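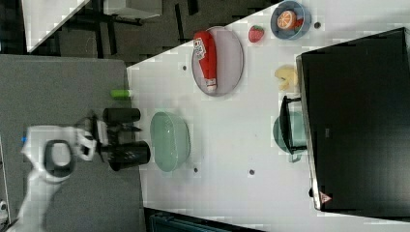
## Arm picks things up fine, then drops the bottle on the way to the bowl

Posted by **sulex_garage**, Feb 3, 2020

I have a six-axis arm with a two-finger gripper bolted down next to a folding-table kitchen of my own devising: plate, colander, pot, some toy fruit, a squeeze bottle. The long-term plan is that it clears up after dinner. The short-term plan is that it moves a ketchup bottle from a plate to anywhere that isn't the floor.

Toy strawberry: no trouble, I could do it all day, and one evening I more or less did. Toy orange half: fine if I come at it from the side. The bottle is the problem. The fingers close on it, it lifts, everybody in the workshop stops talking, and somewhere in the swing it rolls out from between the fingers and takes the plate with it. My fingers are plain round black cylinders, which came out of the parts bin and looked very professional at the time.

What I've tried so far:

- Closing harder. The bottle squirts out sooner.
- Closing softer. The bottle stays put on the plate and the arm goes off without it.
- Slowing the swing to 46 percent of what it was. It gets dropped in a more dignified way.
- Turning the wrist 180 degrees so the fingers swap places. No change, except that the cable now wraps around the elbow.

The controller is a Nakton board I got secondhand. The motion software is Sidari, whatever version was current when I stopped reading the release notes. I'd like to avoid buying a new gripper, having told my wife that this one was the last purchase.

Is this a force problem, a path problem, or a me problem?

---

**Aarne Kuusisto**

Mostly geometry. You are holding a round thing with two round things. Seen end on, each finger touches the bottle along a thin line, and a pair of thin lines will stop it from falling but do almost nothing to stop it from turning. As soon as the arm accelerates, the heavy end of the bottle wants to lag behind, it pivots on those two lines, and off it goes. Squeezing more makes it worse if the lines aren't exactly opposite each other, and on a bin-parts gripper they won't be.

In the order I'd do them:

1. Put something soft and grippy on the fingers. Heat-shrink tubing with a rubbery surface works, so does bicycle inner tube. Slide on a length, fold the end over, zip tie it behind the contact area. You want it to squash a little so the line becomes a patch.
2. Grab at the balance point. A part-full squeeze bottle lying on its side doesn't balance where you'd guess. Find it by rolling the bottle onto a pencil and seeing where it tips. Then fix the grasp point in Sidari to that spot and leave it alone.
3. Lift straight up, wait, then swing. In most setups the default path blends the lift into the swing, and that corner is where you lose it. Turn blending off for that one waypoint. It looks clumsy and it works.
4. If it still rolls, print a pair of V-shaped jaws that clip over the cylinders. A V gives you more than two lines of contact and the bottle centers itself.

I had the same trouble with a salt shaker. Steps 1 and 3 fixed it and I never got to 4, although I did print the jaws, three pairs of them, and they are now holding my shed door open.

One more thing: go back to your original wrist angle before you test anything. A cable wrapped around the elbow pulls on the arm just enough to confuse you for a weekend.

---

**duman_dan**

get a suction cup. we have one on the Duman at our space and it picks up everything

(edit: not bottles with the label peeling. also not fruit)

---

**pegboard**

Agree with Aarne on the soft fingers. Two small additions.

Practice with the bottle empty and rinsed. Then, when that works, fill it with water and do it again, with the lid taped. Contents slosh and your balance point wanders, so a path that's fine empty may be terrible half full. I would leave actual ketchup until you are very sure or renting.

Also check whether your plate has a raised rim. Coming in low and sideways, a finger can catch the rim on the way up, and that would account for the plate joining in. Raise the approach by 3 mm and see if the plate stays home.

---

**sulex_garage**

Inner tube is on, blending is off, wrist is back where it was. The bottle made it to the colander. I had asked for the bowl, so that's tomorrow's thread.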